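On Publishing the Logs: Why Control Software Should Be Judged by Its Record
Opinion, 10 July 2020
Parviz Parsa

Public bodies that pay for robotics software usually ask one question of it: how often did the robot succeed? The question is fair, but the answer is of little use when it arrives as a single percentage. It is the view of this office that any planning or control package supported by public money should be delivered with its full run logs.

The Savia planner illustrates the matter. Its final report gave one success rate over 171 runs with bags and boxes. The logs, released later at our request, showed that the planner's estimate of where the paper ended was revised many times as the fingers came near. A reader of the report would have learned nothing of this.
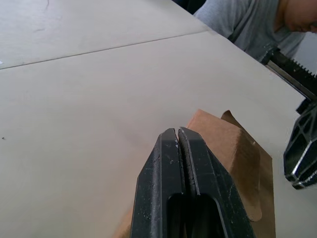 What a log should contain

We do not ask for everything. A useful log records what the perception module believed, what the planner chose, what the controller commanded and what the joints reported, all against one clock. In the Ferura package these were written by 4 separate programs, and their clocks differed by up to 50 milliseconds. Such a gap is enough to make a late grip command look like a poor one. The correction took a colleague 3 days, and would have been a small task had it been agreed at the start.

Cardboard makes the case well. It bends, tears and dents, and a model that treats a box as a rigid block will be wrong by an amount that changes with each use. 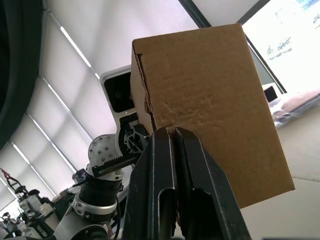 A corrugated box held in a two-finger gripper, with a second arm behind it.

It has been objected, most firmly by the authors of Gavrilă, that raw logs expose unfinished work to unfair criticism. We accept that this happens. We would answer that a supplier may publish notes beside the logs, and that informed readers are generally able to tell an early fault from a lasting one.

A stronger objection concerns perception. When a camera is close to an open box, much of its view may be plain card and shadow, and the software must act on very little.
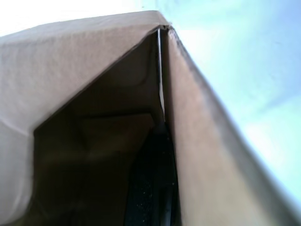 Developers argue that confidence values recorded under such conditions mean little outside the program that produced them. The Kolton group has therefore proposed that each value be stored with the version of the model and the settings in force. We support the proposal, although it adds to storage costs and will need a common file format.

Our recommendation is that the requirement be written into new grants from the end of July, and that existing projects be invited to comply where their budgets allow.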